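Stendton Fathers' Program: Frequently Asked Questions

Who is the program for?

The Stendton Fathers' Program is open to any man with regular responsibility for a child under 18. Biological fathers, stepfathers, adoptive fathers, foster fathers, grandfathers and legal guardians may all apply. Applicants do not have to live in the same home as the child.

Do I have to have gone through a crisis to take part?

No. Many participants apply after an illness, a bereavement, a separation or the loss of a job, and parts of the course were written with them in mind. Others apply when a first child is born or when a teenager is about to leave home. The application form asks for your reasons in a short paragraph, and your answer is used only to place you in a suitable group.

How long does the program last?

The core course consists of 9 evening sessions, held weekly. Each session begins at 6:30 p.m. and ends at 8:30 p.m., with a short break. Participants who complete the core course may register for the Wallska weekend, which is held each June.

What happens in a session?

A facilitator introduces the topic and leads a group discussion. Participants then work in pairs on a written exercise and receive a task to carry out at home before the next meeting. Topics include listening, anger, money, discipline, household work, grief, and how to speak with children about serious illness and death.

How large are the groups?

Groups are limited to 10 participants. Once a group has met for the second time, no new members are admitted to it. Late applicants are offered a place in the next available group.

Will I be required to speak about personal matters?

Participants are encouraged to speak but may decline at any time. The written exercises remain your property and are not collected. What is said in the group is confidential, except where a facilitator has reason to believe that a child or an adult is at risk of harm. In such cases the facilitator is required to report the concern, and will tell you so where it is safe to do so.

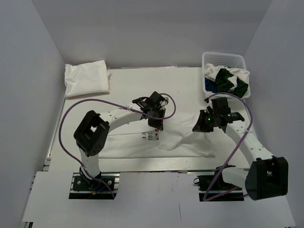

What is the home task, and is it checked?

Home tasks are small and practical. You may be asked to take over one household routine for a week, to write a letter to your child, or to spend an hour with each child separately with your phone turned off. Tasks are not graded. Each session opens with time for participants to report on how the task went, including when it was not done.

Can my partner or my children attend?

The core course is for fathers only. Partners are invited to an information evening before the first session, and children aged 6 and older may attend the Wallska weekend with their father. Each child must be registered separately.

What does it cost?

The fee for the core course is $56, which covers all sessions and the printed workbook. The Wallska weekend is charged separately, and the current rate is given on the registration form. Fee waivers are available on request. You will need to complete one additional page of the application, and no proof of income is required.

How is the program funded?

Fees cover a small part of the cost. The remainder comes from individual gifts and from the Chauke Fund, which makes grants of up to $1,000 for each new group. Donors have no access to participant records.

Where are sessions held?

Sessions take place at the Stendton office and at the Akden branch. Both locations have step-free entry and free evening parking. Please state your preferred location when you apply. Transfers between locations are possible only before the second session.

What if I miss a session?

Please notify your facilitator before 4 p.m. on the day of the session. You may miss two sessions and still receive a certificate of completion. Those who miss more are welcome to finish the course with their group, and may make up the missed topics with a later group at no charge.

Can the certificate be used in court proceedings?

The certificate confirms attendance only. The program does not assess parenting ability, does not write reports on participants and does not give evidence in custody matters. If a court has ordered you to attend a parenting course, ask your attorney whether this program meets the terms of the order before you apply.

Is the program a form of therapy?

No. Facilitators are trained in group work and do not provide counseling or medical advice. A list of licensed counselors is available from either office. If you or a member of your family is in immediate danger, call 911.

How do I apply?

Application forms are available at the Stendton and Akden front desks and may be returned in person or by mail. You will receive a written reply stating your group, location and start date. If the group you requested is full, your name will be placed on the waiting list unless you ask us to remove it.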